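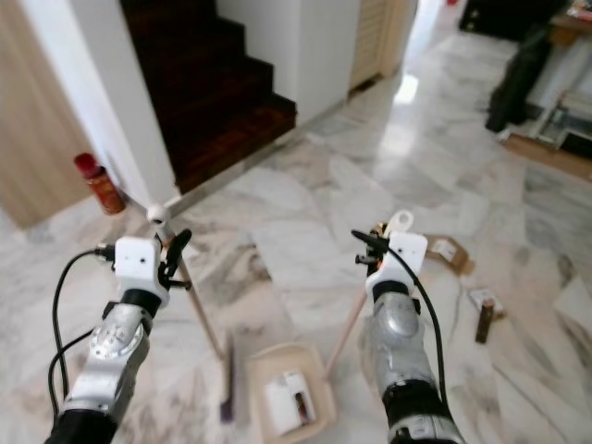
3.2 Sweeping the hallway

Marble flatters nobody's housekeeping. The Calstead hallway is white with gray veins, and packaging scraps show up on it from the far door – a small mercy for whoever holds the brush.
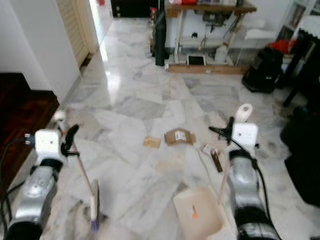 Cardboard was the bulk of the litter, and folded pieces gave more trouble than flat ones, as they tend to ride up on the lip of the pan. Söderlund lists 80 ways to hold a dustpan; we needed one.

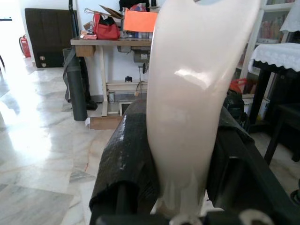
Large items against the walls were left where they stood, and we swept only the open floor.

Figure 4. An off-white plastic object held upright in the gripper, with the room behind.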